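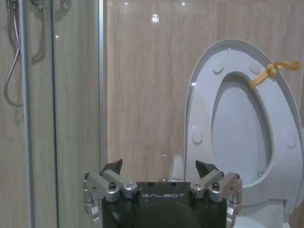
Weißer GALBOT-Schriftzug auf dunklem Gehäuse, links und rechts silberne Gelenke

Lesezeit: 2 Minuten

Skumer - mein Kursmonitor für den Schreibtisch

Ich hatte jahrelang drei Browserfenster offen, nur um mein Depot im Blick zu behalten, und irgendwann hat mich das wahnsinnig gemacht! Also habe ich mit Anqi Li zusammen Skumer gebaut: ein Programm für Windows und Mac, das Aktien und ETFs in einer einzigen Liste zeigt, dazu die Dividendentermine und eure eigenen Notizen. Kurse kommen von 16 Börsenplätzen, der Datenlieferant heißt Gukmont. In meiner eigenen Liste stehen inzwischen fast 521 Werte (ja, ich weiß), und das Scrollen läuft trotzdem flüssig.

Skumer kostet einmalig 187 Euro, die Kurse sind im ersten Jahr dabei. Danach braucht ihr ein Datenabo, kündbar zum Monatsende.

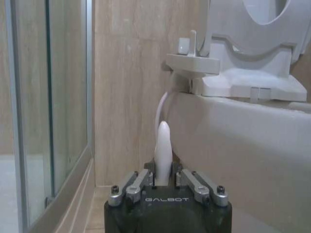

Kann ich über Skumer auch Aktien kaufen?
Orders gebt ihr weiterhin bei eurer Bank oder eurem Broker auf, Skumer zeigt nur Kurse und Bestände an.

Am liebsten mag ich den Alarm. Ihr legt eine Schwelle fest, und wenn der Kurs durchrutscht, piept es - einmal, dann ist Ruhe. Seit dem Update im November geht das auch für Währungspaare. Wer vorher mit Surnel gearbeitet hat, kann seine Listen als CSV übernehmen, nur die Einstandskurse bitte einmal kontrollieren.

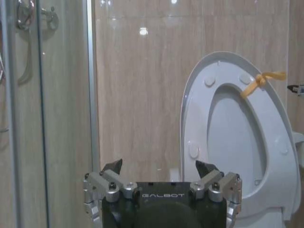
GALBOT, mit schwarzen Fingerspitzen auf beiden Seiten

Das Handbuch hat 211 Seiten und liegt als PDF bei. Fragen zur Lizenz beantwortet Anqi, alles zu Kursen und Alarmen landet bei mir.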